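Re: [handheld-grippers] Left hand drift — fixed in the July firmware?

Posted to the list at 23:40

In reply to the message from the Panicker maintainers:

> Hi all,
>
> A quick update on the left hand drift that several sites have raised.
> We believe this is resolved in the July firmware. The cause was a
> timing slip between the finger reading and the marker tracking, which
> grew over a long session. After the update we ran 2000 open and close
> cycles on the bench with no fault logged.
>
> If you still see the jump after updating, the likely cause is poor
> lighting or a marker cube that has been knocked. Please re-seat the
> cube and run the calibration again before you open a ticket.
>
> We suggest that recordings made before the update can be kept, as the
> slip is small and the training should average it out.

I'm sorry to be the one who spoils this, but I don't think it is resolved, and I'd ask people not to close their tickets yet.

We updated both hands at Zurthorpe the morning the firmware came out. Same cables, same table, same person wearing the kit. The first session after lunch had the fault in it again. The left hand sits still on the table, the log says it is sitting still, and then for a short stretch the log says it has gone up through the air and come back. The fingers report closed all the way through. Anyone replaying that on an arm gets a very quick lift that the person never made.

I know it is a very quick lift because we did replay one, before we understood what we had. Our arm went up hard enough to trip its own force limit, and it stopped with the tool well above where anybody expected it to be. The guard was shut and no one was near it. I still wrote it up as a near miss, and I'd like the maintainers to treat it as one. The message above talks about the drift as if it only spoils the numbers a bit. Once those numbers drive a motor it is a safety matter, and the wording of the release note ought to say so.

On the bench test. Two thousand cycles sounds like a lot, and I'm sure it was done properly, but as I read it this was one gripper in a clamp, opening and closing. The fault we see has never shown up in a clamp. It shows up when both hands are over the table and the wrists are turning, so that the cubes tip towards and away from the camera and an arm sometimes gets in the way. I would expect a clamped gripper to pass. I would have expected it to pass before the update as well, and I'd like to know if anybody ran the same 2000 on the old firmware. If they did and it was clean, then the test tells us nothing about the fix.

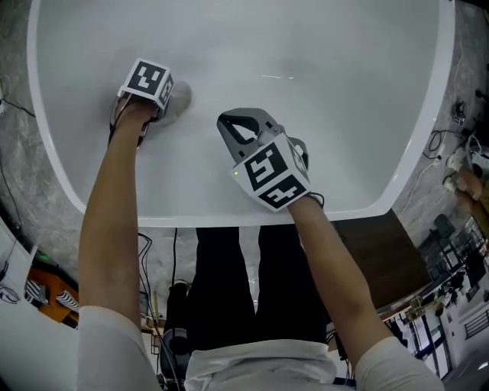

As for the advice about light and knocked cubes, I did do as I was asked. I re-seated both cubes, ran the calibration, and ran it again with the blinds down and the lamps on. The jump came back in each case. I then swapped the cubes between the hands, left to right, and the jump stayed with the left. I then swapped the cables, and I have to be careful here, because after that we had a whole session with no jump in it at all, and I very nearly wrote a cheerful message to this list. The next session had 3. So either it is the cable and the socket together, or it is something that comes and goes on its own and I was lucky for an hour. I don't know which. I don't think the maintainers know either, and I'd have more faith in the update if the message had said that.

My own guess, for what it's worth, is that there are two faults here wearing the same coat. One is the timing slip, which I'm happy to believe was real and may well be fixed. Our long sessions do look better towards the end than they used to. The other is what happens when the tracker loses sight of enough of a cube and has to choose between two answers for which way it is facing. A flat marker seen nearly square on is a well-known trouble for this. It picks the wrong answer, carries on for a moment, and flips back. That would look just like what we get. It would also explain why the bench never sees it. What it doesn't explain is why it should stay on the left after the cubes were swapped, unless it's down to how people hold that hand, and I can't rule that out.

There is a simple way to tell. If the raw marker corners were saved along with the finished hand position, we could all look at the bad stretches and see whether the corners moved or only the answer did. The logger throws the corners away. I asked for them to be kept when we first joined, and was told the files would get too big. Could this please be looked at again? Even a setting that is off by default would do. I would turn it on tomorrow.

I also can't let the last paragraph of the quoted message go by. Keeping the old recordings because the training "should average it out" is a hope. Nobody has shown it on this list. A small slip that goes either way might average out. A jump that always goes upward, always on the same hand, won't, and if it tends to come at the same part of the job then you are teaching the arm to do it. We have pulled all our recordings from before July and are going through them with a script that flags any stretch where the hand moves faster than a person can. It's crude. It misses the slow ones, and it has thrown out a few perfectly good reaches by someone who works fast. I'd still sooner lose those.

The people at Teltumar told me off list that they see the same thing and had put it down to their floor shaking when lorries go past. They have since had it in the evening with no lorries. They said I could pass that on. If other sites have quietly blamed their building, or their lamps, or whoever was wearing the kit that day, please say so here, even if you've no logs to back it up.

What we're doing in the meantime, in case it is any use:

- No replay on a real arm from any recording that hasn't been through the speed check.
- First replay of anything at the lowest speed setting, guard shut, hand on the stop. We used to skip this for recordings that "looked fine" on the screen. We don't now.
- The force limit stays where it was set on the day of the near miss. There has been some talk here of raising it, on the grounds that it trips too often. It trips because of this.
- Each session starts and ends with both hands held still on the table for a slow count of 4, so there is at least a bit of log where we know what the right answer is.

None of that fixes anything. The still hold at each end only catches the fault if it happens to turn up then, and mostly it doesn't.

I've one question for Dotarus, as you make the cable for the left hand and I believe you read this list. Did anything change in the plug between the first batch and the second? Ours are one of each. The second-batch one is a looser fit, or it feels so to me, and I haven't a gauge to prove it with. If there was a change I'd like to hear about it before I spend another week blaming the tracking.

To the maintainers: I do want the update to have worked. I'm asking for the bench log, the same test on the old firmware, and a run with a person wearing both hands and moving them as people do. Until then could the ticket go back to open? At the moment it shows as closed, and new sites reading it will think they have nothing to look for.

I can send the 3 bad stretches from our last session to anyone who wants them. They're short, and one of them is very plain even if you just plot the height.

Regards,
the Zurthorpe bench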